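We use cookies to keep this site working. By continuing you accept our cookie policy. OK

Print | E-mail this page

2023-02-17
By the Greco kitchen diary

Up before it was light to feed the rye starter. It had sunk overnight and smelled sour, so I threw out most of it and kept 100 grams. By mid-morning it was bubbling again and I mixed the dough for two loaves.

The new flour is from Prikberg. It drinks more water than the old one. I started with 405 grams of water and had to add a splash more before the bowl came clean. The salt went in late, as I forgot it again. I folded the dough four times and left it by the stove under a towel.

While it rested I went to Plunach for butter and caraway seeds. The shop had the seeds but only salted butter. I took two packs anyway and will leave the salt out of the cookies.

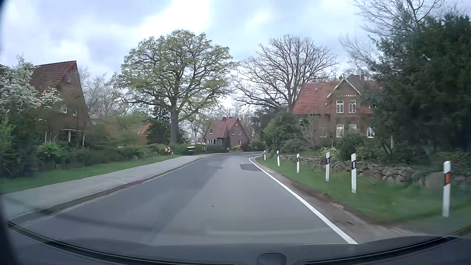
Page last changed: 2023-02-17

Back home the dough had risen more than I wanted. I shaped it fast and put one loaf in the tin and one in the basket. The basket one stuck on the way out and lost its top. It baked up flat on one side. The tin loaf is fine.

I used the Hilteo oven at the high setting for the first 16 minutes, then turned it down and took the lid off. The back left corner still runs hot. I should turn the loaves halfway, and I wrote that on the card taped inside the cupboard door, under the same note from November.

Made the caraway cookies in the afternoon. One batch of dough gave 48, small ones, rolled thin. The first tray got too brown at the edges. The second tray came out right with two minutes less. They are crisp and a bit plain. Next time I'll put in lemon peel and maybe brush the tops with milk.

Supper was soup with the end of last week's bread. I cut the tin loaf too early, while it was still warm, and the middle was gummy. Wrapped the rest in a cloth. The flat one is in the freezer, sliced, for toast.

Starter is fed and in the fridge. Need more parchment paper and a new scraper.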